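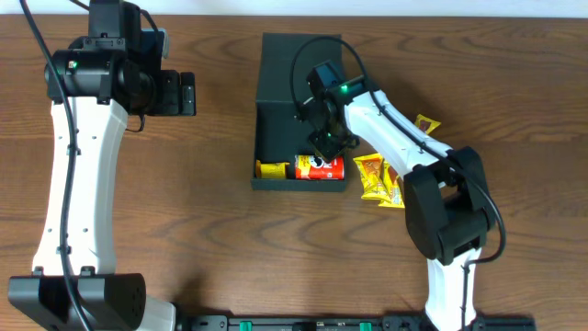
PRUNVILLE, August

Search this site Search

The town of Prunville plans to replace the fixed-rate parking meters on its main commercial street with a system that changes the hourly price according to occupancy. The consultant's report, prepared by Szabo, recommends the change. I think the report reaches a sound conclusion on price and a poor one on time limits, and the second error is large enough that the plan should go back for revision before any equipment is ordered.

Start with the part that is correct. A curb space is a fixed asset with variable demand. When the price is the same at 8 a.m. and at noon, it is wrong for at least one of those hours. Drivers who arrive at noon find no open space and circle the block. Drivers who arrive at 8 a.m. pay for a space that would otherwise sit empty. The usual target in this field is to leave one or two spaces open on each block at all times, and price is the most direct control available for reaching it. The report says this clearly, and its occupancy tables support it.

The study area contains 1,968 spaces, counting the two surface lots behind Clotell Avenue. Of these, some 600 are on the street and metered. The remainder are either in the lots or on side streets with no charge. This ratio matters more than the report admits. A driver deciding whether to pay at the curb is comparing that price to a free space within a few minutes' walk. If the metered price rises and the side streets stay free, part of the demand moves to the side streets. The report models this shift using a single walking distance for all trips, which treats a person buying stamps the same as a person starting an eight-hour shift. Those two drivers do not respond to price in the same way, and a single figure will underestimate the movement of long stays and overestimate the movement of short ones.

Now the time limits. The current limit is 2 hours. The report proposes to keep it in place after variable pricing begins, on the grounds that turnover supports retail. I disagree. A time limit is a substitute for a price. It is used where the price is too low to clear the curb, and it works by ordering people to leave. Once the price is set to keep spaces open, the limit has no remaining function except to generate citations. A customer with a dental appointment and a lunch to follow needs 3 hours. Under the proposed rules that customer may not buy the third hour at any price, even when the block is half empty.

There is also the matter of enforcement cost. Checking whether a vehicle has paid requires one pass. Checking whether it has overstayed requires two passes, with records linking the first to the second. The report lists patrol hours as a single line and does not separate the two tasks. A reader cannot tell from it how much of the budget goes to enforcing a rule that the new pricing would make unnecessary. That separation should be easy to produce from existing shift logs, and the town should ask for it.

The strongest argument for keeping the limit is employee parking. Shop staff who park in front of their own workplace remove a space from use for a full day. This does happen, and merchants are right to complain about it. But a rising hourly rate handles it well. A rate that increases after the second hour would make a full day at the curb cost far more than a permit in the Grestmont lot, which is open to anyone who works downtown and has unused capacity on most mornings. The tool is already in the proposed software specification, under optional features.

We use cookies to remember your settings and measure traffic. Accept Manage preferences

I would make one further change. The report allows prices to be adjusted once a year. Occupancy on a retail street shifts with school terms, weather and store openings, and a yearly adjustment will always be correcting for conditions that have passed. Quarterly changes, published in advance and capped at a small step, would track demand without surprising anyone. The cap should be written into the ordinance — leaving it to departmental practice invites a dispute each time it is used.

The meters themselves can wait until these points are settled. The existing units accept a rate change by firmware, and a trial on two blocks of Clotell Avenue with the limit removed would need only new signs.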